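I've been following the e-waste robots out at Plundside for a while, and the Guvach group has finally put up its write-up on getting hard drives out of old desktops. It's dated Nov 27, 2025, and I read the whole thing over one very large coffee!

The idea is pretty simple. Most robot arms learn a job as one long motion, so a small slip early on wrecks everything after it. Guvach splits the job into four short stages, and the arm checks its wrist camera at the end of each one before it carries on. If the check fails it goes back a single stage, no further.

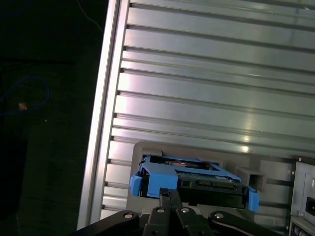
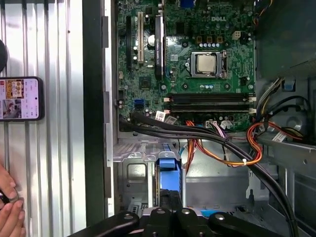 Blue turns up a lot in this line of work, in all four of these.

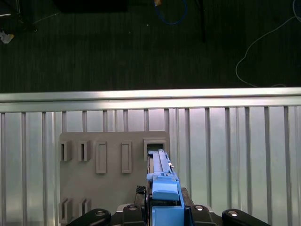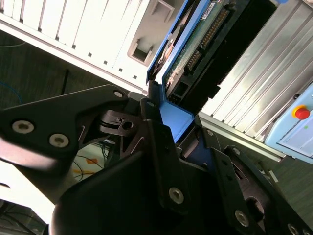

Wallner wrote in after I posted the link and reckons the stage checks are the easy bit. The hard part, going by that email, is knowing how hard to pull on a caddy you've never met before, and a camera alone won't tell you. Fair point, and the write-up more or less agrees (it's tucked away near the back, under the grey tables).

They trained on 691 demonstrations, all done by hand, and two of the stages ate up most of that. The slowest stage to learn was lining the fingers up with the caddy. I'd have put my money on the pulling.

Next up is a trial at the Bistley depot in January, with six models of desktop the arm hasn't been trained on. I'm hoping to get out there for a look, and I'll post whatever I can.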